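Notebook - linen and towel trials, Messina room
25/06/2019

Carried on with the towel folding notes from the Jindeck list. Purpose is still the same: settle on one fold for the thick towels so the stack fits the upper shelf of the Andeck cabinet and stops sliding forward when the door is opened. The thin hand towels are finished and I am leaving them alone.

Shelf clearance measured again, front and back. 13 inches at the front, slightly less at the back where the rail bracket drops down. Use the back figure for anything that has to slide in flat. The March entry gives only the front figure, so any stack height worked out from that page is too generous.

Fold A (half, half, then thirds). Good edge, easy to teach, too tall. The plush ones spring back at the last fold and the top of the pile leans. Pressing by hand helps for a few minutes and then the height comes back. A board on top overnight helped more, but a board on top overnight is not a laundry procedure.

Fold B (thirds lengthwise, then half, then half). Lower by a little under an inch per towel after settling. The long edge wanders if the first third is not squared before the second goes over. Most of the bad results on the earlier sheet come from this step. Squaring it on a soft surface is harder than on the bench, as the bedding moves with the towel.

Fold C (roll). Tried for completeness. Rolls fit the basket and not the shelf. Dropped.

Worked on the bed for most of the session. The bench was taken up with the Drendis pillowcases, which still need sorting by hem width, and a bed is where most people fold towels anyway. White bedding underneath makes a dark towel easy to follow, although lint shows on it very quickly. Shake towels out elsewhere first.

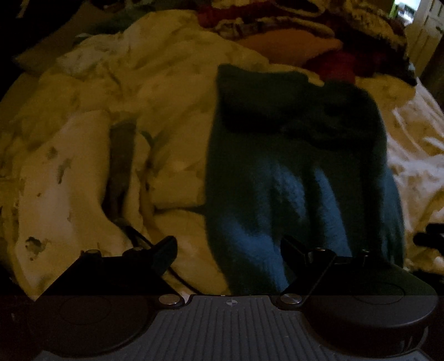 Dark teal towel, thick pile, over white bedding.

Notes on the teal towel. Deep pile hides the fold line, so lining up by eye along the face is unreliable. Line up on the hem instead. If the hem is rolled under, flatten it with two fingers before making the fold, otherwise the error carries through to the last layer and shows up as a step at the corner. Pick up near the hem and not in the middle of the pile. Taken from the middle, the cloth bunches into a lump and has to be laid out again from the start.

Pile direction: I had been ignoring it. Stroked one way the surface lies flat, the other way it stands up and adds height. Two towels folded with the pile running toward the closed edge sat lower than the same two folded the other way. Difference is small but repeats. Needs a proper run before it goes on the instruction sheet.

Color order on the shelf. Dark ones at the bottom for now. No technical reason, except that lint from the white set shows up on the teal if the white is above it, and I have not yet tried the reverse for long enough to say whether the teal sheds on the white. Keep the two sets apart in the wash until that is known.

Timing. Fold B takes around 9 seconds longer than Fold A on a plush towel, nearly all of it in squaring the first third. Acceptable for a shelf that gets filled twice a week. Would not be acceptable for the 97 on the full Jindeck list if one person had to do them in one go, so that list should be split before anybody starts on it.

Softener. The last batch was washed without it, per the previous page. The pile feels a bit coarser and the stack slides less. Cannot separate the two effects yet - the no-softener batch was also dried on the lower heat setting. Repeat with heat held the same and only the softener changed.

Cabinet: left door is rubbing at the top corner again. Hinge screw tightened a quarter turn. Check before loading the shelf, as a stack pushed in against a dragging door loses its front edge.

To do:
- Fold B, pile toward the closed edge, full stack, measure after one night
- Same stack with pile reversed
- Lint check, teal above white, white above teal
- Drendis pillowcases off the bench
- Correct the shelf figure on the March page
- More masking tape for the hem marks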